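Zatov Garment Finishing, Maintenance and Process Tickets
Ticket 207: Hand gripper not releasing / slipping on black twill, fold station
Status: Closed with follow-up
Priority: Normal
Area: Finishing, fold and feed bench
Equipment: Bilter two-finger hand gripper, Sonix job logging terminal
Opened by: second shift operator
Assigned to: process support

Description of problem

Operators on the fold bench report that the gripper does not hold black twill reliably when the piece is picked up at a raw edge. The fingers close, the closed signal appears on the terminal, and the piece slides out during the lift. The same gripper holds the poplin and the heavier canvas. The terminal records each slipped pick as a completed pick, so the piece count for the bench runs ahead of the pieces that reach the press.

Second complaint, entered on the same ticket: after a slip, the operator has to clear the pick by hand and the terminal asks for a reason code. None of the codes fit. Most people choose "operator error" to get past the screen.

Initial response

Asked for the fabric lot, the program number and whether the slip happens on all edges. Reply from the bench: Taşdemir twill, program 12, raw edges only. Hemmed edges hold. Bias edges have not been tried.

Asked whether the grip force had been changed. Reply: nobody on second shift has the password for that screen. First shift lead has it. Force was found at the factory default.

Checks done, in order

1. Power cycled the gripper and the terminal. No change.

2. Ran the open/close test with no fabric. Fingers close evenly. No play at the linkage joints when pushed by hand. Bushings seated.

3. Wiped both pads with a dry cloth and repeated on twill. Slightly better for the first few picks, then back to slipping. Lint from the raw edge collects on the pad faces.

4. Checked the closed-position threshold. The terminal calls a pick good when the fingers reach a set position, with no lower limit. Fingers closed on nothing and fingers closed on one thin layer both pass. This explains the count.

5. Raised the force one step. Holds better, but leaves a shine mark on black fabric that the press does not take out. Returned to default.

6. Watched the operators make the pick. On poplin they present a flat edge and the pads take a good depth of cloth. On twill the raw edge rolls, and the pads often close on the roll alone.

Step 6 was repeated with the gripper held still and the piece fed to it by hand, so that the grip could be looked at up close before lifting.

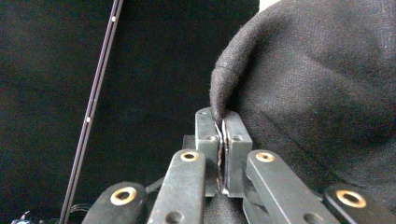

Pads closed on a thin crease of black twill. The pale line between the pads is the frayed edge.

With the pads on the crease only, a light pull on the hanging side brought the piece out in most attempts. With the edge pushed well in past the pad faces and laid flat, the same pull did not move it. Force setting was the default in both cases.

Findings

a) Slip is caused by shallow pick depth on a rolled raw edge. Lint on the pads makes it worse. No mechanical fault found.

b) The count is wrong because program 12 has no minimum closed width. Settings fault, ours. The program was copied from the canvas program when the gripper was installed and the value was left blank.

c) Reason codes were written for the old manual bench and were carried over unchanged.

Changes made

Minimum closed width entered for program 12. A pick that closes below it now shows yellow and is not counted. Tested with 100 picks on scrap twill. All the empty closes were rejected. Two good picks on a very thin edge were also rejected and had to be repeated. Accepted for now.

Added to the bench card: flatten the edge with the free hand, feed it in until it covers the lower hole on the pad, then close. The lower hole is easier to see than the pad edge under the bench light.

Pad wipe changed from start of shift to every 500 picks. The terminal shows a reminder. The reminder can be put off once.

New reason codes: "edge rolled", "lint on pads", "thin edge rejected". "Operator error" has been removed from the list for this bench.

Comment from bench, second shift

The yellow screen works. The wipe reminder comes up in the middle of a bundle and we would like it between bundles. Also the daily sheet still shows slips from before the fix under "operator error" with our badge numbers next to them. Please say whether those are going to be taken off. Two people were spoken to about them.

Reply, process support

Reminder moved to bundle end. Old entries cannot be deleted from the Sonix log, but they can be recoded. Recoded all program 12 slips from install date to the date of this fix as "settings". The daily sheets have been reissued and the shift leads informed that the earlier numbers are not to be used for reviews.

Comment from bench, first shift

Flattening the edge by hand adds time to each twill piece. The target rate for program 12 is the same as for poplin. Before the gripper we folded twill by hand at a lower rate and everybody knew it was slower. Now the rate is on the screen in red for most of the shift. Asking for the target to be changed or the color turned off.

Also, the person on the gripper used to rotate with the press every two hours. Since the gripper came in, the badge login stays with one person until end of bundle, and with long bundles the rotation gets skipped. Wrists are sore on the closing hand.

Reply, process support

Rate: twill was never timed separately. Timed one full bundle on each shift with the new method. Proposed lower target sent to production planning. Until they answer, the rate display is off for program 12 only. The pick count still shows.

Rotation: the login can be handed over in the middle of a bundle. The function exists under Menu, Station, Change User, and was not covered in the training. Put on the bench card. The terminal will also prompt at two hours. Wrist complaints forwarded to the safety office as a separate ticket, as they are outside what this one can close.

Comment from bench, first shift

Change User works, but it resets the wipe counter to zero. If we hand over every two hours the reminder may never come up.

Reply, process support

Confirmed. Counter is tied to the user session. Asked the vendor whether it can be tied to the tool. In the meantime, wipe the pads at every handover and also when the reminder appears.

Closing notes

Slips on program 12 are down on both shifts since the change. Remaining ones are coded mostly as "edge rolled", with a few as "thin edge rejected".

Pads with a rougher face requested on trial. They must be tested for marking on black before they go on the bench.

Open items moved to follow-up ticket:
- wipe counter tied to tool (vendor)
- twill target rate (production planning)
- trial pads
- check the remaining programs copied from canvas for a blank minimum width

Ticket closed by process support. Reopen if empty closes are counted again.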